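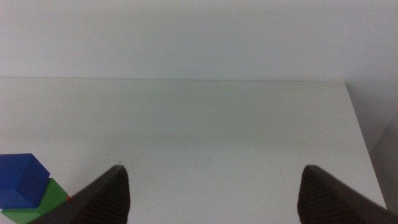

White table, white wall

Lists > Plerkorgate Dyers > Archive
Prev Next Thread Index

On 22 August 2018, Soledad Mateos wrote:
> My weld keeps going khaki over the indigo. How long do you dip first?

Hi Soledad! I do 2 short dips, then let the wool air overnight before it goes anywhere near the weld – and easy on the iron, it dulls everything.
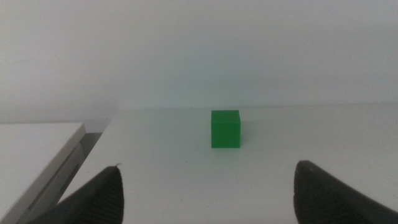
Greens are fussy, and mine took all of June to sort out. Marcelino likes his pale, but I'm after something strong and flat like that little block on the white table. For 200 grams I soak 30 minutes.

Olaia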